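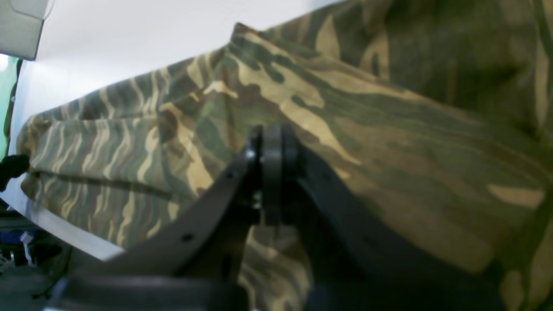 4.2 House rules for cloth handling

Figure 3. Wrist view over patterned cloth, with the gripper in the foreground.

I'll admit I didn't want to write a section on rules. When Ludivine Lemaire and I started the cloth work at Morham we had two pages of safety notes and figured that was plenty. Then we tried to compare our folding runs with the ones Primo Russo had collected at Sabatier, and we couldn't do it, because the two groups hadn't agreed on what a run even was. So we sat down one Tuesday and wrote the Clotgate rules, and I'd like to walk through the ones that got argued over.

The first is about the start state. A cloth has to be dropped, never arranged. People love to tidy (I do it too, without thinking), and a tidied cloth is a much easier problem. Loose folds and mounds like those in Figure 3 are fine under the rule, and so is a corner that stands up on its own. If you've touched the cloth after the drop, you drop it again.

The second is about pattern. Each set must include at least one busy print. Camouflage is my favorite for this – the stripes compete with the creases, and a person labeling the views has to slow down to tell which edge is a real one. Rommel Dizon wanted plain cloth only, to keep the labels clean. We settled on reporting the plain and printed results in separate tables, and I still think that was the right call.

Third, the fingers stay in view. We don't crop them out or mask them before labeling, even when they hide a good part of the cloth. Whoever labels marks the hidden part as unknown and moves on. No guessing what's under there!

Fourth, every stop gets logged, including the boring ones. Of the 190 runs we did under the rules, 187 had a complete log, and the other three were thrown out whole. Dilani Patwary argued for keeping the good stretches of those three. I see her point, but once you start saving pieces you need another rule for which pieces, and our document was long enough already.

Hands stay off the table while the arm has power. That one was in the old notes and we copied it over word for word.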